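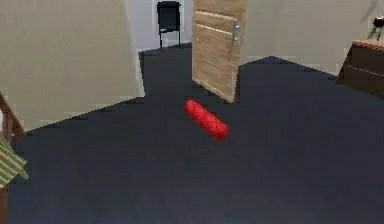

Ticket: Place checker fails the red bolster even when it is on the bed
Project: Destumero (household tidy-up, sim only)
Component: place checker, Binix physics wrapper
Opened by: Malsha Mridha
Assigned to: Karthik Saha
Opened: 22 Apr 2020
Priority: High (was Low, then Anoma tried to make the results table)
Status: Resolved, with grumbling

Summary
The task is "pick up the object from the floor, put it on the bed." We ran the learned planner on the Trujillo bedroom set for 2,000 episodes and the checker passed 1,392 of them. Fine, except that the failures are nearly all the red bolster. The teddy bear passes. The stick passes, and I have watched the planner put the stick down in ways I would not allow in my own home. The bolster gets carried over, lowered, released, and marked FAIL.

Steps to reproduce
1. Load any Trujillo bedroom with the striped blanket on the bed.
2. Spawn the bolster on the carpet, anywhere reachable.
3. Run the planner with the default checker.
4. Look at the final state, then look at the log, then look at the final state again.

Expected
place_success = true

Got
place_success = false, reason = "object not at rest"

Comments

Karthik Saha
Is it at rest?

Malsha Mridha
It looks at rest. I stared at it for longer than I want to put in a ticket.

Karthik Saha
Please attach the velocity trace. "Looks" is not a unit.

Malsha Mridha
Attached. Linear velocity is zero as far as I care. Angular velocity is tiny and never quite goes away. It wobbles around its long axis like it's thinking about leaving.

Karthik Saha
OK, that helps. The checker wants both velocities under the threshold for the whole settle window. A box or a bear has corners or lumps to lean on. A cylinder on carpet is also all right, because the floor is one flat plane. I spawned it on the floor in the same rooms and the trace goes quiet right away. So it's the bolster plus the bed.

Menaka Saha
Bolster plus blanket, I'd bet. The blanket is a frozen mesh with the folds baked in. Nothing about it gives. You are resting a hard cylinder on hard wrinkles and asking the solver to pick a favorite.

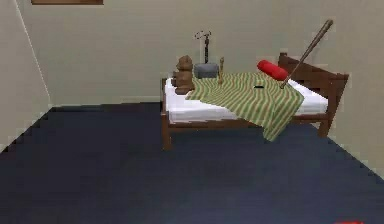
Tested with the blanket's collision mesh turned off, so objects rest on the mattress alone. Bolster settles and passes. Turned it back on, bolster wobbles and fails. Same seeds both times, same release poses, planner out of the loop completely. I replayed saved releases so we aren't arguing about the policy.

Anoma Dissanayake
So can we just delete the blanket? I have a results table with a hole in it.

Menaka Saha
We can't. Half the point of the bed task is that the surface is messy. If we iron the bed we have a different benchmark, and then someone has to rename the paper.

Anoma Dissanayake
I was going to offer to rename the paper.

Sumaiya Ekanayake
Please don't loosen the threshold globally either. I did that last June for the shelf task and we ended up passing a can that was on its way to the floor. Very calm can, right up to the edge.

Karthik Saha
Agreed. Proposed change: stop using instantaneous velocity. Save the pose at release, let the physics run for the settle window, and compare the pose at the start and end of the window. If the center hasn't moved beyond tolerance and the contact is still with the bed, it passes. Spin about a symmetry axis is ignored, given that the bolster is the same red all the way around and its owner will not notice.

Sumaiya Ekanayake
Contact with the bed or with something on the bed? The bolster can end up partly on the blanket and partly on the sheet.

Karthik Saha
Anything in the bed's support tree counts, blanket and mattress included. Patched.

Malsha Mridha
Re-scored the saved final states with the patch. Most of the bolster failures flip to pass. 17 episodes don't, and I replayed every one: the planner let go too close to the side rail and the bolster rolled off. Those are real failures. I was oddly pleased to see them.

Gullness killed the first re-score at the memory limit, by the way. If you repeat this, ask the scheduler for a bigger node and don't trust the word "completed" in the email.

Anoma Dissanayake
Does anything flip the other way, pass to fail?

Malsha Mridha
2, both with the stick. It was leaning, slowly sliding, and the old check caught it in a quiet stretch. The new one compares start and end, so it's out.

Anoma Dissanayake
Then the method section needs a paragraph. Old numbers and new numbers side by side, and we say which checker each baseline was scored with. I'm not comparing our new checker against someone's old one, however good it makes us look. And it would make us look very good.

Karthik Saha
Merged. The old check is still there behind place_check=velocity, for reproducing the earlier runs. Default is now place_check=displacement. Closing.

Malsha Mridha
Reopening for one minute: the failure message still says "object not at rest" for the roll-offs. It is on the floor. It is extremely at rest.

Karthik Saha
Changed to "object left support surface." Closing again.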